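Nistovstead residents' lounge - minutes of the April meeting

Present: Sylvie MacPherson (chair), Thịnh Mai, Ghislain Landry, Brittany Lachance. Apologies: Dale Cormier.

1. Minutes of the last meeting agreed.

2. Furniture. The patterned table stays. Ghislain has asked Hiebert for a price on felt pads for the legs. Limit of 50 pounds agreed.

3. Flowers and cups. Brittany will look after the white flowers in the yellow pot. Cups to go back to the kitchen by 4 pm - Thịnh to put up a note.

4. Bins. Both black bins to keep their lids on.

5. Next meeting on a Tuesday, Sylvie to confirm.

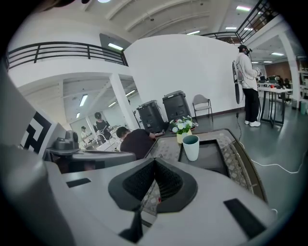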